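Paid Participants Wanted: Summer Sleep and Bedding Study

Karakaya is looking for adults who sleep badly in hot weather. The study runs through August in Grullby and compares cotton sheets with woven sleeping mats. You sleep at home, in your own bed. 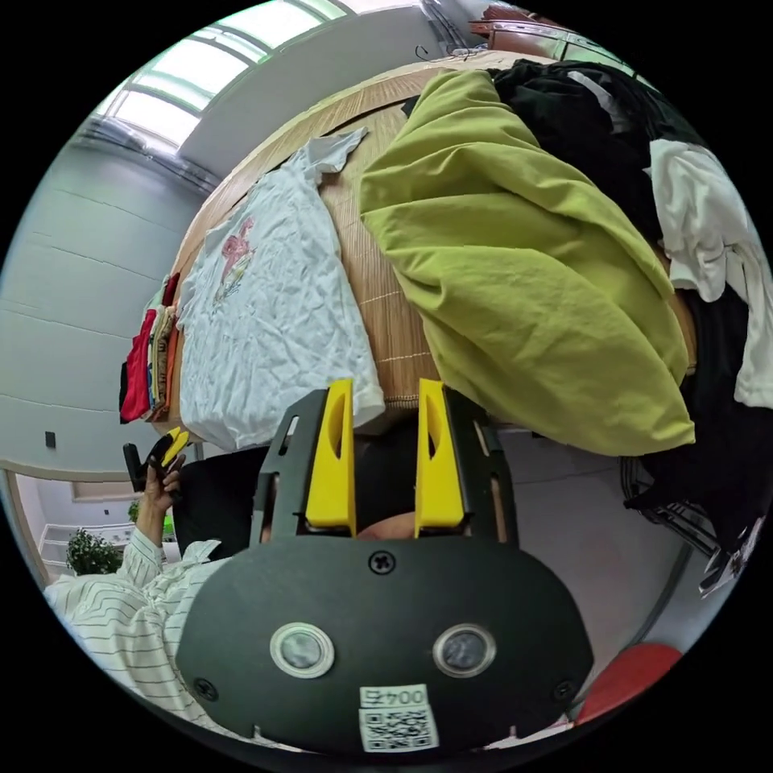 We have 22 places left. You will spend half the nights on your usual bedding and half on a mat we lend you. Each morning before 9:00 you fill in a short form — it takes 2 minutes — on how you slept and how often you woke.

Please wear a plain T-shirt or light pajamas, and keep to the same kind all month.

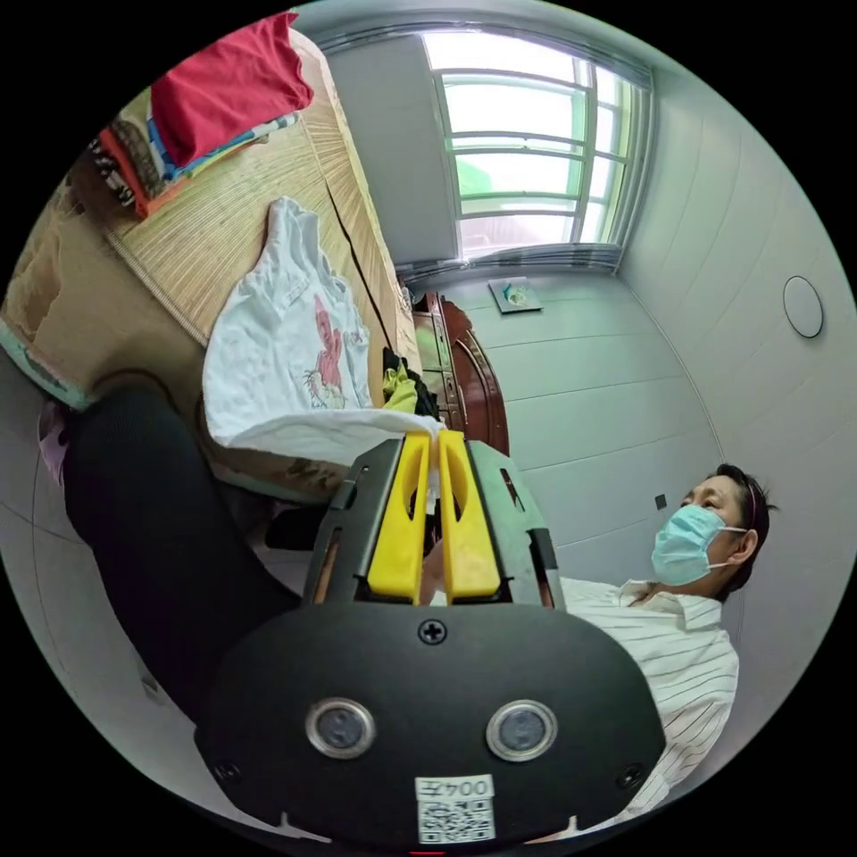 Who can apply

Adults aged 18 or over living in Grullby or Havier
No air conditioning in the bedroom
No night shifts during the study

Pets in the bedroom are fine.
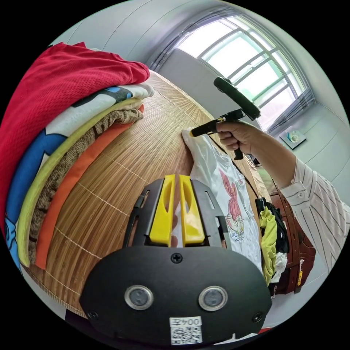

Payment is $193, sent after your last form comes in. Mats are collected from your home or can be dropped off at our Havier office.

To apply, write to the study desk at Karakaya, 900 Weletel Road, Grullby. Include a daytime phone number and your mattress size.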